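Ticket: Right hand lags behind the operator during garment handling
Project: Osanine, living room tasks
Component: Gestov remote-control link, hands
Status: Waiting on reporter
Priority: Medium

Reported problem

Hello all, and thank you in advance for your patience, as I do tend to go on. We are showing the Ronow robot how to handle clothing by remote control, and the right hand has started closing later than the operator's own. The left keeps up beautifully. The arms are fine too, so I can steer to a sleeve with no trouble, and then I squeeze and wait — and by the time the fingers come in, I have already started to lift.

It makes for poor demonstrations. The robot will learn the pause along with everything else, and I would hate to feed it 100 takes of me hesitating.

What I have tried so far

Restarted the Gestov link. The delay went away for the first 3 takes and then crept back in.

Recalibrated both gloves, twice, with my hands flat on the desk as the guide asks. No change.

Swapped the gloves over, left for right. The lag stayed with the robot's right hand, so I am fairly sure the gloves are innocent.

Lowered the hand update rate from 500 to 100 in the Coppens settings page. Things felt steadier for a while, but the fingers moved in little steps, which is no good for thin cloth. I have put it back.

Reply from support

Thank you for such a thorough write-up, it saved us a whole round of questions! Since the lag follows the robot's hand, please send the hand log from a take of at least 30 seconds, and a few pictures from the head and wrist cameras so we can see the setup and the kind of cloth you are working with.

Reporter's answer

Log uploaded this afternoon. Pictures are below: three from the head and the last from the wrist. 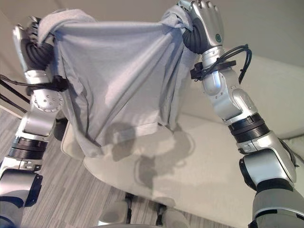
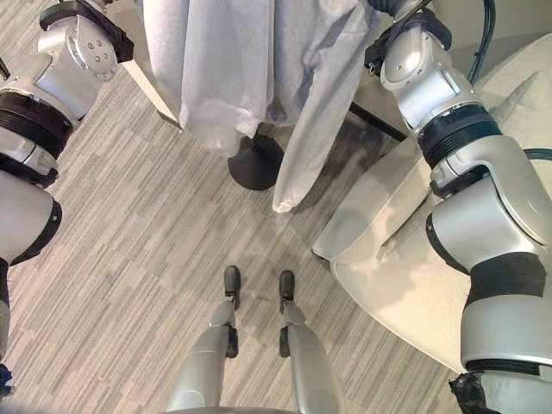
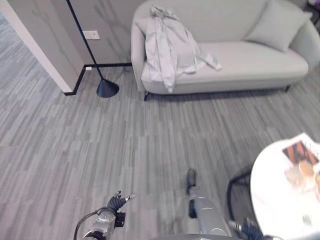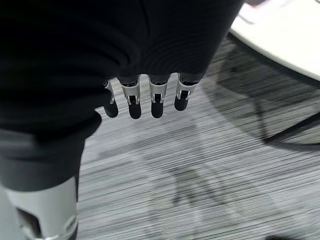 Next steps

1. Run one take with no cloth at all, just opening and closing both hands together at an easy pace. If the right one still trails, we can stop suspecting the load on the fingers.

2. Turn off grip smoothing for the right hand only. You will find it in Coppens under the hand profile, and it may have been left on from an older profile.

3. Repeat the garment task at your normal speed and keep that take, even if it goes badly. Please mark it as a test so it stays out of the Osanine training set.

4. Post both logs to this ticket. We will leave it open in the meantime, so take whatever time you need.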